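Keeping the house cool on Mollberg Street

Rosaire Lachance bought the weatherboard place at the top of Mollberg Street in June, when the wind came under every door and the last thing on anyone's mind was heat. By the second week of summer the back bedroom had reached 36 degrees at nine in the evening.

The house is 43 years old and faces west. It had no eaves to speak of and a dark roof. Lachance got a quote for ducted cooling, put it in a drawer and started with the windows. 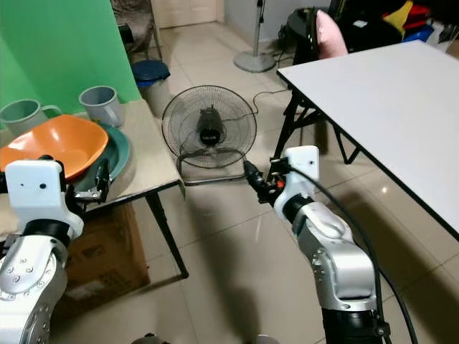

Home and Garden Desk

External blinds went up first, on the three windows that take the afternoon sun. They cost $173 each from Drandeck, in a plain canvas the colour of sand. A desk fan does the rest on most nights, set low near an open window once the air outside has dropped.

The roof is next. Lachance wants it painted a paler colour before the lease on the neighbour's scaffold runs out, and has asked Neagu, a local painter, for a price. The ceiling batts can wait until autumn, when a person can stand to be up there.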